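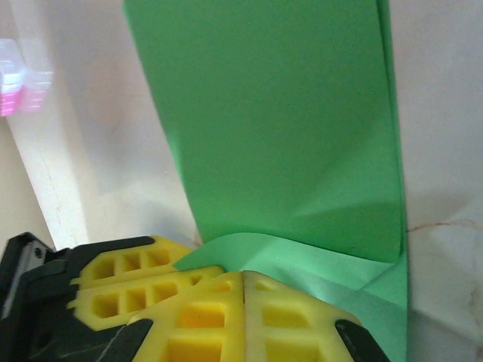
The green sheet, with the bottom flap folded forward.

I said in the last post that I would write up the paper folding once I had got through the first pack. I've now got through it, so these are my notes, mostly for my own use next time.

The plan is a set of folders for the shelf in the back room. Each one is a single tall sheet with the bottom turned up to make a pocket, then a second fold down the side to keep it shut. I got the idea from Fidel Garrido, who has made his own for years and keeps all his seed packets and receipts in them. His are brown. I wanted colours so that I could tell them apart from the door.

The green came from Farías, the stationer's on the corner by the bus station in Funisberg. They sell it in packs of 200 and won't split a pack, so I have a lot of green. The blue I wanted was out of stock. The woman at the till thought it would be in again in August but she didn't sound sure.

Folding the bottom flap is the awkward part. With a sheet this tall the top wants to lean one way while you are pressing the other end, and the crease goes off at an angle. I tried it flat on the table first and that was fine for the crease but no good for seeing whether the folder would stand up. Standing it against the wall works better. You can see the bend in the paper straight away and decide whether to start again.

Some things I wrote down on Wednesday while I was doing it:

Crease once, firmly. Going over it again with a thumbnail makes a shiny line that shows on the green.

Don't fold near a radiator. Mine curled overnight and I had to put them under the atlas.

The pocket needs to be deeper than you think. My first ones were too shallow and a letter fell straight out of the front when I picked it up.

Glue only the side. I glued the bottom of one as well and it split along the fold.

I used the Skasen glue stick I had in the drawer. It was old and a bit lumpy but it held. I might get a new one before I do the rest.

I have finished 3 that I'm happy with and thrown away more than that. The good ones have gone on the shelf for the gas bills, the car and the Riltullow paperwork — that last one is already full, so it will need a second folder or a clear-out. Probably a clear-out, as half of it is old parking letters.

Next job is labels. I'd like to write straight on the paper but my pen bleeds on it, so I'll try pencil first and see if I can read it from the chair.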